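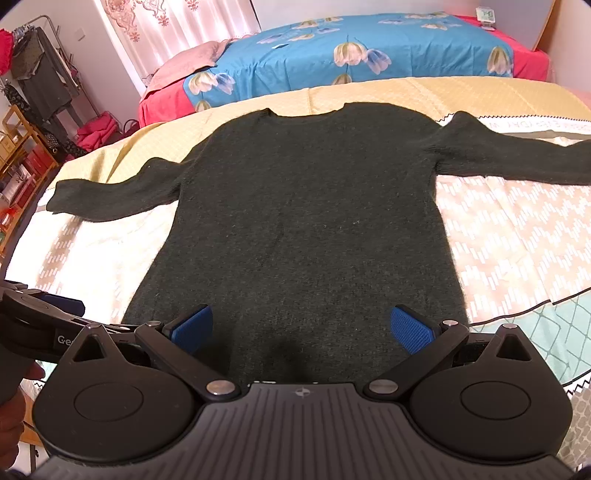

Can a school club use the Sperling hand gripper without owning a robot arm?

It can. The gripper is held and worked by hand, and the recordings it makes can be used later by a club that has an arm or sent to one that does.

4 min read

Sperling Hand Gripper, Club Kit

The Sperling is a two-finger gripper for student robotics. It was made for the clothes-handling category of the Miltamberg student challenge, where teams record a person doing a household job and then train an arm to do the same job. Bulell supplies the kit to schools and community clubs in Miltamberg and Miltville. It isn't sold to individuals.

A student holds the handle and works the fingers with a trigger. The camera sits on the tool, so what gets recorded is close to what an arm would see with the same fingers on it. Most teams begin with one garment on a flat surface and stay with it for a while before changing anything.

What comes in the kit

Gripper with handle and camera bracket
One set of finger pads, fitted, and one spare set
USB cable, 2 metres
Hex key for the pad screws
Hard case
Printed setup sheet

The camera is separate. Clubs that already have one that fits the bracket can use it. Others can add one to the order.

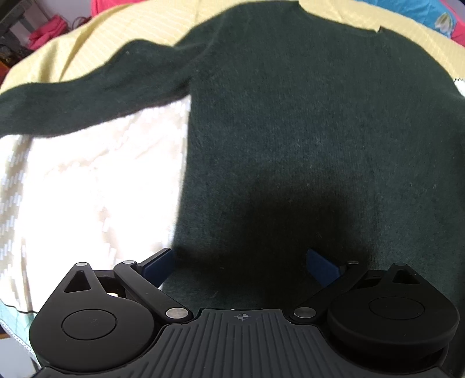 Fingers open over a knit sweater, not gripping anything.

Working with knits

The first task in the clothes category is a long-sleeved sweater laid flat. Knits are harder to pick up cleanly than a tea towel. The pads need to come down on either side of a small ridge of fabric and close slowly. If they close fast they slide over the top, and the student ends up with a few fibres and nothing else.

Start every recording with the fingers fully open and the neckline in view. Pick the sleeve up near the cuff, bring it across the body, let go, and lift straight up before moving to the other side. Dragging the fingers sideways after letting go will pull the sleeve back out of place.

Dark wool can be hard to read in a recording -- more so when the tool throws a shadow over the part you're about to grab. Move the lamp to the side or turn the garment. Keep some recordings with shadow in them anyway, as the judging room has overhead lights.

Patterned bedding is allowed under the garment. Teams that practise only on a plain table often have trouble when the background changes.

How many recordings

The challenge accepts up to 1,000 recordings per team for each garment. Smaller sets are fine for a first try, and a club meeting once a week won't get near the limit. Label each one with the garment and the operator's initials. Throw out any where the camera was bumped.

Care

Wipe the pads with a damp cloth after each session. Lint builds up on them and they lose their grip. Check the pivots for play before recording, and don't oil them -- oil ends up on the clothes. Pads wear at the tips first and should be swapped as a pair.
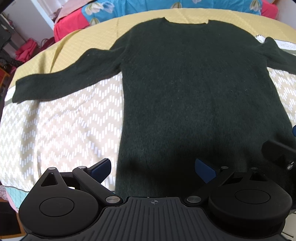

MILTVILLE, 7/31/26 -- Club kit bookings for the fall term are open. Bulell has 12 kits for loan this term, shared between the Miltamberg and Miltville clubs. A loan runs for five weeks and can be renewed if no other club is waiting. Clubs that had a kit in July can keep it until their new booking starts, but the booking form still has to be filled out.

Pickup is from the Bulell counter in Miltville. Kits going to Miltamberg are sent by courier and the club pays the return. Please send the hard case back with the gripper in it. Replacement cases are charged at cost.

Spare pads can be ordered at any time. Give the kit number from the inside of the lid, as the older kits take a different screw.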